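Statden pone a la venta un kit de pinzas manuales para enseñar tareas domésticas a robots

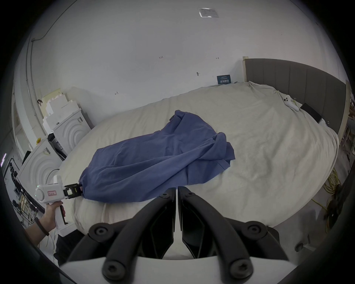

Una camisa azul sobre la cama, sujeta con una de las pinzas manuales.

5 de junio de 2019. Doblar ropa sin robot, de momento. Statden ha abierto hoy los pedidos de Girker, un kit de dos pinzas de mano con el que una persona hace la tarea, la graba y luego pasa los datos al brazo que tenga en el taller. Precio: 2.250 euros el par. Pinza suelta, 900, sin maletín ni cargador doble.

La idea no es nueva, el precio sí llama la atención. Hasta ahora la mayoría de laboratorios pequeños se montaban las suyas con piezas impresas y bastante paciencia. Girker llega armado y calibrado, con gatillo y batería para casi 12 horas según el fabricante. No hemos podido comprobar ese dato.

En la caja, además, 16 pares de dedos de recambio y un año de Ferri, el programa que ordena las grabaciones y descarta las que salen mal. Pasado el año, Ferri se paga a parte; tarifa sin anunciar. Funciona en Linux y Windows. Para Mac no hay fecha.

La ropa es lo que más enseña la empresa en su material: camisas, toallas, fundas de almohada. Lo blando sigue siendo lo difícil. Cada prenda cae de una manera y hacen falta muchas repeticiones, de ahí el interés por una herramienta que se pueda llevar a cualquier dormitorio.

Pegas: el manual viene solo en inglés y la garantia no cubre los dedos. Tampoco hay alquiler, aunque el distribuidor Dastis dice que lo está estudiando.

Primeras entregas en agosto. Reservas ya abiertas en la web de Statden y en Dastis, con pago completo por adelantado.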